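30 July 2024

Morning on the Pace cell. Kornél wanted the approach height over the socket checked again, so I jogged the arm down into the Dell tower and wrote the wrist angle in the book.
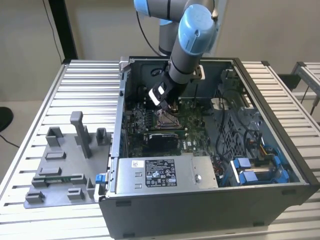 After lunch

Went through the gripper screws and the cable loop. Left plenty of slack – it has to clear the case when the wrist turns. Gray fixture plate stays left of the tower. Speed set to 10 percent for now.
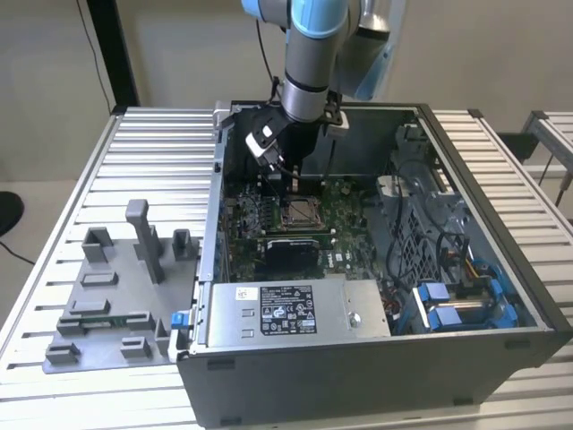
How often should the gripper screws be checked?
Every 60 hours of running, and after any bump against the case.

Vittoria has the cell tomorrow. Left her the book.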